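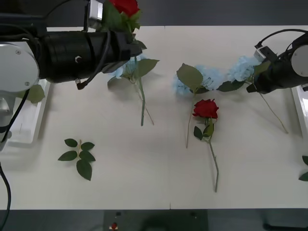 A red rose over the white table

Funstead Basketball Club is looking for two assistant coaches for the new season, which begins in November. One place is with the women's team and one is with the juniors under 16.

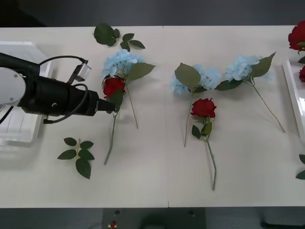
Page last edited: November, 4:10 pm

You will work with our head coach, Esben Ragnarsson, and join 6 practices in every two weeks. Home games are played in Kirkegaard Hall, which has 939 seats. For away games we travel by bus and the club pays for your meals.
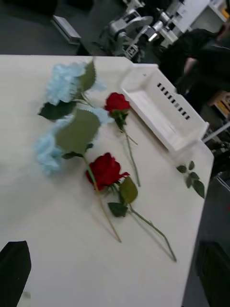 What we ask from you

- You have coached or played in a league for at least two years.
- You can cut and share game video. We use the program Wavier, and we can teach it to you.
- You speak English well enough to lead a drill.

The pay is monthly, for 11 months. Please write to Esben with a short letter and the name of one former coach or player we may call. Interviews are held at the hall before evening practice.

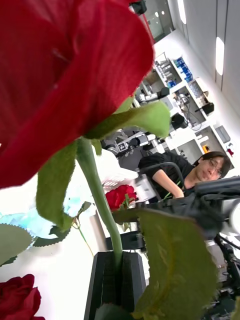 Red roses, close up

14 shares | 2 comments

Recent from the club
Bakix stays as shirt sponsor
Junior tryouts: times and groups
Season tickets for Kirkegaard Hall
Bus list for away games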